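Notas sobre el remallado de punto acanalado: elasticidad, tensión y lavado

Marzo - por Afroza Jayawardena

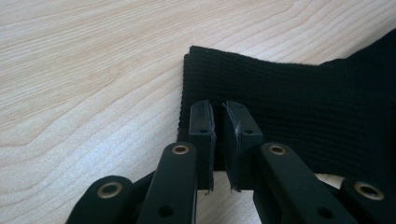

Punto acanalado negro sobre la mesa. Las costillas son finas y van muy juntas.

Llevo varios inviernos remendando prendas de punto y hasta ahora no había ordenado las notas. Las escribo en el orden en que las necesito cuando vuelvo a coger la aguja después del verano, así que empiezan por la estructura del tejido y acaban en el lavado.

Un canalé 1x1 alterna una columna de derecho y una de revés. Las columnas de revés tienden a retirarse hacia atrás y las de derecho se adelantan, de modo que el tejido se contrae a lo ancho sin necesidad de hilo elástico. En muchos calcetines industriales se añade además elastano, normalmente vanisado con el hilo principal o insertado cada cierto número de pasadas. Son dos mecanismos distintos y fallan de forma distinta. La contracción propia del canalé se recupera en buena parte con agua templada y secado en plano. La del elastano degradado no se recupera.

La comprobación que hago es sencilla. Marco con dos alfileres una distancia en reposo, estiro hasta el doble, mantengo unos segundos, suelto y vuelvo a medir pasado un minuto. Si la marca vuelve a su sitio o casi, remiendo. Si el tejido se queda abierto y además se oye un crujido leve al estirar, el elastano está roto y el remiendo durará más que la prenda. En ese caso uso el tejido para parches.

El hilo. Durante mucho tiempo remendé con lana suelta de restos y el resultado era irregular. Ahora uso el Mridha de dos cabos, que viene en ovillos de 200 metros y tiene una parte de poliamida suficiente para el talón. Para negro compro también el Ivix, más fino y más mate. El Ivix pierde algo de color en los tres primeros lavados y luego se estabiliza; conviene lavar una hebra aparte antes de usarla sobre una prenda clara. En la mercería de Runville lo tienen casi siempre. En Grovmont hay que encargarlo, y el último pedido tardó 9 días.

La aguja debe ser de punta roma. Una punta afilada parte la hebra original y crea un punto débil que no se ve hasta la segunda o tercera puesta. Las agujas de tapicería del número 20 me sirven para jerséis gruesos; para calcetín bajo a una 24.

Sobre la técnica hay dos familias. El zurcido tejido construye una pequeña tela plana sobre el agujero, urdimbre y trama, y no estira. Va bien en la planta y en el talón, donde la presión es mayor que la deformación. El remallado (punto suizo cuando queda malla debajo, malla reconstruida cuando no queda) reproduce el recorrido del hilo y conserva el estiramiento. En un puño o en una caña solo uso el segundo. He visto zurcidos muy limpios en el borde de un calcetín que impedían pasar el talón.

Reconstruir canalé tiene la dificultad añadida de las columnas de revés. Mi procedimiento:

Primero recojo las mallas vivas superiores e inferiores con hilo de algodón de color contrastado. Después tiendo hilos guía verticales, uno por columna, con una tensión algo menor que la que pide el ojo. Sobre esas guías trabajo las columnas de derecho por la cara buena, saltando las de revés. Luego doy la vuelta a la labor y hago las que faltan, que por el otro lado son de derecho. Es más lento que alternar en cada pasada, pero la tensión sale uniforme y los errores se localizan enseguida. Las guías se retiran al final.

La tensión es donde más me he equivocado. Una malla reconstruida demasiado apretada trabaja antes que sus vecinas y se rompe la primera. Una floja se engancha. Cuento las mallas de diez centímetros de tejido sano, ajusto sobre una muestra y solo entonces paso a la prenda. En el último jersey, un cárdigan de hombre con los codos gastados, la zona reconstruida fue de 377 mallas y deshice la primera tercera parte por no haber hecho muestra.

Para los extremos no hago nudos. Dejo una cola de cinco o seis centímetros y la escondo siguiendo el recorrido de una columna por el revés, con un cambio de dirección a la mitad. En hilos con mucha poliamida hago dos cambios, porque resbalan.

El lavado. Lana y mezclas a 30 grados como máximo, sin centrifugado fuerte y con la prenda del revés. El elastano se degrada con el calor y con el cloro, y la secadora es el peor de los dos frentes. Seco en plano sobre una toalla, nunca colgado por el puño - el peso del agua alarga las columnas y el canalé pierde ancho. El suavizante no aporta nada y deja una película que favorece la formación de bolas.

Llevo un cuaderno con fecha de remiendo, hilo y zona. De las 92 reparaciones anotadas, las que han cedido antes están casi todas en el borde entre el hilo nuevo y el viejo, dentro del tejido que di por sano. Desde entonces amplío el refuerzo tres mallas por cada lado. Gasta más hilo y tarda más. Los remiendos posteriores a ese cambio son todavía recientes y no saco conclusiones de ellos.

Queda pendiente una nota sobre talones con disminuciones, que requieren otro reparto de guías, y otra sobre algodón mercerizado, con el que tengo poca práctica.

Contacto: formulario del blog | © Afroza Jayawardena. Textos y fotos, todos los derechos reservados | Volver arriba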